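The Slow Return of the Mending Counter

For most of the last century, the dry cleaner on Main Street did more than clean. You dropped off a coat with a torn lining and picked it up on your way home from work, usually with a paper ticket pinned to the sleeve. In Votmont there were 7 such counters at one time. By the time the rail depot closed there was one, and it handled hems only.

Cheap clothing explains most of the decline. When a new pair of pants costs less than a replacement zipper, people stop asking about zippers. The skills went too. Sewing classes were dropped from the high school, and the notions shop, Bellomthorpe, cut its stock down to thread, buttons and a rack of patterns by the door.

The counters are coming back, in a small way. Liltico opened in March in a former shoe store and charges a flat price for simple jobs. A seam is the cheapest. Linings cost the most and take the longest, up to 41 days in the busy stretch before winter.

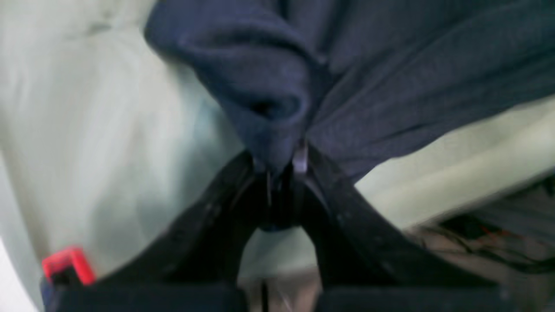 Dark colors are the hardest to match. Navy is sold in dozens of shades, and a thread that looks right under shop lights can look purple outdoors. Menders carry the spool to the window before they start. Van Hecke, a thread supplier two towns over, keeps a card of 100 blues for this purpose and lends it out by mail.

Customers tend to bring in work clothes first, then something they care about — a wedding suit, a parent's raincoat. Many of those pieces have been in a closet for years. Some can't be saved. Rotten fabric won't hold a stitch, and a decent shop will say so before taking any money.

Liltico closes at noon on the last day of the week. Drop-offs go through the side door.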